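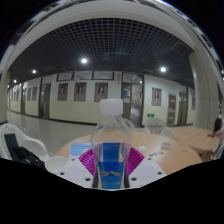 Progress Report to the Vornley Fund
Project: Sulen – Tabletop Handling Examples for Robot Learning
Prepared by: Bouchra Kettani, Project Lead
Reporting period ending December

1. Status

Collection has moved from the preparation stage to regular work. The grant agreement calls for 2000 accepted examples of everyday tabletop handling, recorded by people using hand-held grippers in ordinary buildings. The tasks chosen for this period were grasping, lifting, moving and setting down drink containers. The project remains within its approved budget, and no change to the final delivery date is requested.

2. Collection

Recording takes place in shared spaces with the furniture left as it stands. Background activity is permitted, provided that the operator can complete the task safely. Each session lasts 30 minutes and is followed by a break. Operators begin each example with the gripper open and clear of the object, and end it the same way.

Clear bottles received particular attention. The Amaral review panel noted last spring that transparent objects were poorly covered in the earlier set, and the task list was revised in response. A bottle with a printed label presents the learning system with both an opaque area and a see-through one, and other items on the table may show through the plastic. 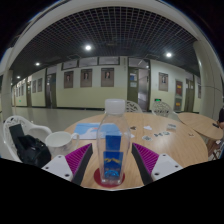

Does an unsuccessful grasp count toward the agreed total?
Failed attempts are stored and labeled separately, and only completed examples are counted toward the total.

3. Review and labeling

Saqib Kazmi has taken over the review process. Every recording is now checked for a usable start, a usable end and a steady position track between them. Labels are entered in Kukine, the project's annotation tool, which was updated during the period to accept notes on partial grasps. Reviewers had previously kept these notes in a separate spreadsheet – a practice that caused delays when files were renamed.

Three operators completed refresher training after reviewers found differences in how they approached the object. The written instructions now state the starting distance and the hold time.

4. Matters for the Fund's attention

The position track is less reliable where walls and floors are plain. We propose to spend 20 minutes at each new site on a test recording before a full session is scheduled. This can be met from the existing travel line.

We also ask the Fund to confirm the preferred file format for the interim delivery. Work on the export script will begin once that answer is received.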